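Dulmont Floor Finish Survey

Readme for the January release

What this is

A table of wear readings and notes on wooden floors in rented homes and small workplaces. Each row is one room. The survey was set up by Shewit Abera and Clem Kerslake to compare how oil, wax and varnish hold up under daily foot traffic.

Contents

rooms.csv -- 184 rows, one per room
finishes.csv -- 13 finish types, with the codes used in rooms.csv
notes.txt -- free text from the people who did the visits

Main columns in rooms.csv

room_id: number, never reused
finish: code from finishes.csv
tone: light, medium or dark, judged by eye in daylight
gloss_door: reading taken one step inside the door
gloss_center: reading taken in the middle of the room
shoes: yes if outdoor shoes are normally worn in the room
last_coat: year, blank if the tenant did not know

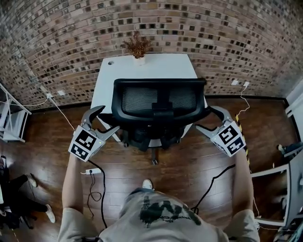 Dark brown wooden floor, tone code "dark".

Tone was the hardest column to keep steady. Fasil Alemneh and Wilma Mertens each coded the same 83 rooms separately and agreed on most of them. Where they differed it was nearly always between medium and dark, and the darker code was kept.

Known problems

The gloss meter was replaced partway through. Rooms 1 to 37 were read with the old one and come out slightly high. We have not corrected them. Filter on room_id if this matters to you.

Floors with rugs were read beside the rug, never under it. Kitchens are few, and most of them are varnished, so please don't compare kitchens by finish.

Use

Free to use and change with credit to the Dulmont Floor Finish Survey. Street names and tenant names were removed before release.

Corrections go to Ayana Kumsa. Include the room_id and the column name.

Last edited 1/31/21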